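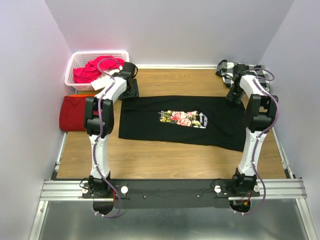 Washing Printed and Dark Cottons: Notes on Water, Temperature and Load Size

October
By Vy Lò

Most questions sent to this newsletter over the summer concerned fading. Readers wrote about black T-shirts that had gone gray at the seams, prints that had cracked across the chest, and towels that had taken on a pink cast. The causes differ, but the remedies overlap, and most of them concern the machine settings more than the detergent.

Dye loss in cotton is of two kinds. The first is loose dye left on the fiber after manufacture, which comes out in the first few washes and can settle on anything else in the drum. The second is abrasion. Cotton fibers rub against each other and against the drum, the surface breaks into short fuzz, and the fuzz scatters light. A black shirt with a fuzzy surface looks gray even when most of its dye is still in place. Extra detergent will not correct this. A shorter cycle with a slower spin will reduce it.

Water temperature matters less than many people assume for everyday soil and a good deal for dye. A cold cycle is adequate for shirts worn for one day indoors. Warm water is better for body oils, which build up at the collar and underarms and hold odor. Hot water should be kept for white towels, sheets and kitchen cloths.

Prints need separate treatment. A print that sits on top of the fabric is a thin film, and it fails by flexing and by heat. Turn the garment inside out, close any zippers in the load, and keep the dryer on low. Do not iron directly on the film. Iron from the reverse, or put a plain cotton cloth between the iron and the print. Prints dyed into the fiber tolerate more heat but fade in the same way as the cloth around them.
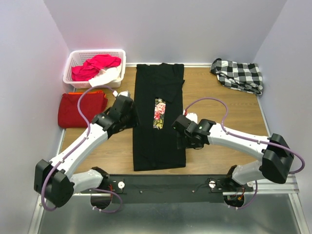

Sorting by color is well understood, but sorting by weight is often skipped. Jeans and towels hold a large amount of water and strike lighter items hard during the spin. A load of knits washed on its own, with the drum no more than 80 percent full, comes out with fewer creases and less surface wear. Overfilling has the opposite effect: water does not move freely through the load, detergent stays in the folds, and pale streaks appear on dark cloth after drying. These streaks are residue and will usually rinse out.

Reds deserve some caution. Wash a new red item alone for the first 2 cycles, then test it by pressing a damp white cloth against an inside seam. If color transfers, keep it out of mixed loads. Should a white item pick up dye, do not put it in the dryer. Rewash it while it is still wet, since heat makes the stain harder to remove.

Water hardness is the remaining variable. Residents on the Fultulgate supply have hard water, and those on the Marchand side have noticeably softer water. The same dose of detergent will underperform in one district and leave suds in the other. Dosing lines on the cap are generally set for medium hardness, so adjust in small steps and hold each change for several washes before judging it.

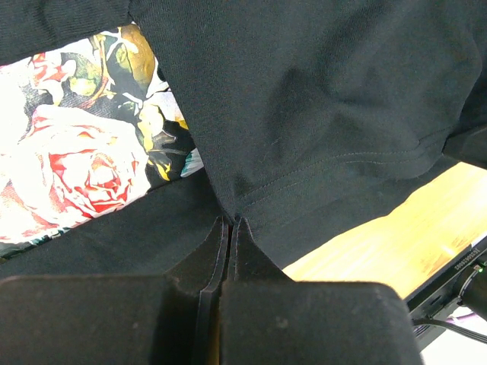

Photo: Utov Household Newsletter

Drying is where most shrinkage occurs. Cotton knits are stretched during manufacture and relax when tumbled with heat. Remove them slightly damp, pull the side seams and hem straight by hand, and finish them flat or over a wide rail — a thin wire will leave a ridge. Dark items dried outdoors should be turned inside out and kept out of direct sun.

Questions on wool and synthetics will be taken up in the next issue. Readers in Utov who would like their tap water tested for hardness can leave a sealed, labeled jar at the Zulleo Street desk before noon on Wednesday.

Print this article
E-mail this article

Recent items
Descaling a Kettle Without Vinegar
Reading the Symbols on a Care Label
Why Front-Loading Machines Smell
Storing Winter Blankets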